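Clearance rules for tabletop pushing, do we really need a number?

Bench Practice board > Shared cells

gripless_in_ohio
Posted 03/11/2019

We're rewriting the one-page rule sheet for our pushing cell. Arm overhead, rod straight down, small printed blocks on a board, the usual. The current sheet says the rod tip must "stay a sensible distance above the board." We have four people on the cell and, as far as I can tell, four sensible distances.

I'd like to put in a number. Priya Whitlock, who signs off on our sheets, wants the rule to stay in words so people keep looking at the board. What do the rest of you do?

Werness_bench
Number. Ours is 5 mm for pushing moves and 40 mm for anything that crosses the board without meaning to touch a block. We had words before that. The words were "use care." We used a great deal of care and two rods.

mallory_k
Disagree with the flat 5. It assumes your board is flat, and glued-up maple has opinions about humidity. We re-touch the surface at the corners and the middle at the start of every shift and set the height from the highest reading. Then the number means something.

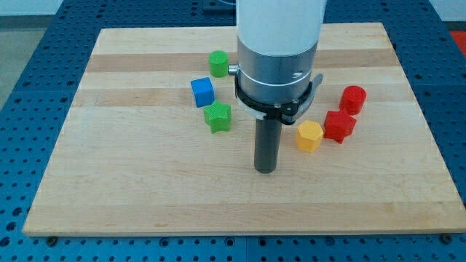
The other thing I'd put on the sheet is the collar. Any time somebody opens the clamp, the rod length is unknown until it's measured again. I don't care if it "went back in the same spot." Everyone's rod goes back in the same spot, right up to the moment it meets the board.

gripless_in_ohio
The collar line is going in, thanks. Do you log the re-touch or just do it?

mallory_k
Log it. Initials and the high reading. If you don't log it, by October it's a tradition, and then it's a rumor.

trenidura_tom
Counterpoint from the lazy end of the building: we cap speed at 20 mm/s below the travel height and quit arguing about the rest. A slow rod in the wrong place is a scuff. I've read the Zarei cell guide that gets passed around here, and it has 17 rules for what is basically a stick.

Werness_bench
A slow rod in the wrong place still leans on the board until something stops it. Do you have a force limit?

trenidura_tom
We have a force limit. It's set where the last guy set it.

Werness_bench
And where is that?

trenidura_tom
Ovard controller, page three of the menu, behind a password the last guy also set.

mallory_k
I'd like to withdraw my remark about rumors and aim it at Tom.

gripless_in_ohio
OK, draft so far: touch off at shift start and log the high reading, 5 mm above that for pushing, 40 for travel, speed cap below travel height, re-measure after any collar work, force limit written on the sheet itself. Priya gets her sentence at the top: "Look at the board before you press start." She says she can live with that if I take out the bold type.

trenidura_tom
Keep the bold. I skim.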